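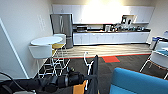 Rincón de la cocina, planta de oficinas.

Cuaderno de taller, óptica. Febrero. Entrada de la mañana, 8:40.

Asunto: descentrado de progresivos en la serie de monturas Narnow. Sigo con lo que dejó apuntado Tekle sobre las devoluciones.

Punto de partida. Trabajo 2161, progresivo 1.60, pasillo de 14 mm, montura Narnow de acetato con curva base 6. La clienta refiere que tiene que levantar la barbilla para leer y que el ojo derecho «va por libre» en la zona intermedia. Receta comprobada en el frontofocómetro:

OD: +1,25 -0,50 x 95 Ad 2,00
OI: +1,00 -0,75 x 80 Ad 2,00

Potencias dentro de tolerancia en los dos ojos. Ejes bien (OD leído a 94). Prisma de tallado igual en ambos, base inferior, sin diferencia vertical apreciable. La graduación no es el problema.

Remarcado de las lentes con la plantilla del fabricante a partir de los grabados láser. Los del OI cuestan de ver por el antirreflejante; salen con fondo oscuro y luz rasante, con la lámpara blanca no hay manera. Lecturas:

DNP pedida: OD 31,5 / OI 32,0
DNP montada: OD 33,5 / OI 32,0
Altura pedida: 19 / 19
Altura montada: OD 17 / OI 18,5

O sea, 2 mm de error horizontal y otros 2 de altura en el mismo ojo. Con esas cifras la queja cuadra sin buscar más. El medio milímetro de altura del OI lo doy por bueno.

De dónde sale. Tres sospechas, por orden de lo que cuesta mirarlas:

a) Toma de medidas. La ficha la hizo Saron con la montura ya ajustada y marcada sobre la lente de muestra. He vuelto a medir la muestra, que seguía en la bandeja con las cruces de rotulador: 31,5 / 32,0 y 19 / 19. Coincide con la ficha. Descartado.

b) Trazado de la montura. Repetido el trazado del aro derecho en la lectora. Perímetro idéntico al del archivo hasta la décima. Horizontal de caja 52,1; en la ficha, 52. Descartado también.

c) Bloqueo. Aquí hay algo. He bloqueado una lente de prueba neutra, orgánica, con el punto marcado en el centro geométrico, y la ventosa queda desplazada hacia nasal y hacia arriba. Repetido con otra lente y sale lo mismo, con el mismo signo. En el lado izquierdo no aparece. La bloqueadora guarda una compensación por lado y alguien la tocó o se movió al cambiar el soporte del brazo. En el registro de mantenimiento consta el cambio de soporte (firma Gebremedhin) pero no la recalibración posterior.

Calibración. Seguido el procedimiento del manual con el disco patrón, lado derecho primero. Valores antes: X +1,9, Y -2,1. Después: X 0,0, Y +0,1. Lado izquierdo sin tocar, X 0,1, Y 0,0. Tres lentes de prueba bloqueadas y biseladas tras el ajuste, las tres dentro de 0,3 mm.

Nota sobre la almohadilla adhesiva: las de la caja abierta agarran peor en hidrófobo que las del lote anterior. En una de las pruebas previas hubo giro de eje de 3 grados con presión alta. He bajado la presión de la biseladora a media y he puesto lámina intermedia. Para lentes con capa superhidrófoba, lámina siempre, también en monofocales.

Alcance. Desde el cambio de soporte han pasado por el bloqueo unas 300 lentes. La mayoría son monofocales de potencia baja, donde el prisma inducido por 2 mm no llega a molestar (Prentice: con 1,00 D son 0,2 dioptrías prismáticas). Hay que revisar:
- todos los progresivos y ocupacionales, ojo derecho
- monofocales por encima de 3,00 D en cualquier meridiano
- los pedidos de la tienda de Eltness, que se montan aquí y salen sin segunda lectura

Le he pasado el criterio a Meron para que saque el listado por fecha de bloqueo, no por fecha de entrega, que no es lo mismo en los pedidos retenidos por montura.

Sobre el 2161. La lente derecha no se puede recuperar: el aro es grande y al recentrar falta diámetro por el lado temporal. Pedida nueva a Coltcombe con el mismo diseño y tratamiento. Pido solo la derecha. Comprobar el tono residual del antirreflejante al recibirla; el último par suelto de ese laboratorio venía más verde que azul y se notaba puesto. Si no casa, se pide la pareja.

Ajuste de montura mientras tanto: ángulo pantoscópico medido 6 grados, lo quiero en 9 o 10. La varilla derecha abre más que la izquierda. Ojo al calentar, el acetato de Narnow marca enseguida en el talón; ventilete a temperatura baja y con calma. Las plaquetas son fijas, así que la altura no se puede ganar por ahí.

Oona pregunta si lo mismo explica las dos devoluciones de Admasu. Mirado por encima: una sí puede ser, progresivo, queja en cerca, ojo derecho. La otra es una bifocal con el segmento alto en los dos ojos y no encaja con un error de un solo lado. Esa la dejo aparte, con la ficha grapada, en la bandeja de pendientes.

12:15. Listado de Meron recibido. Empiezo por los que aún no se han entregado.

Pendiente:
- segunda lectura de centrado obligatoria en progresivos hasta nuevo aviso, con iniciales en el sobre
- casilla de «recalibrado sí/no» en la hoja de mantenimiento de la bloqueadora
- disco patrón: tiene un golpe en el borde, pedir otro
- llamar a la clienta del 2161 cuando Coltcombe confirme plazo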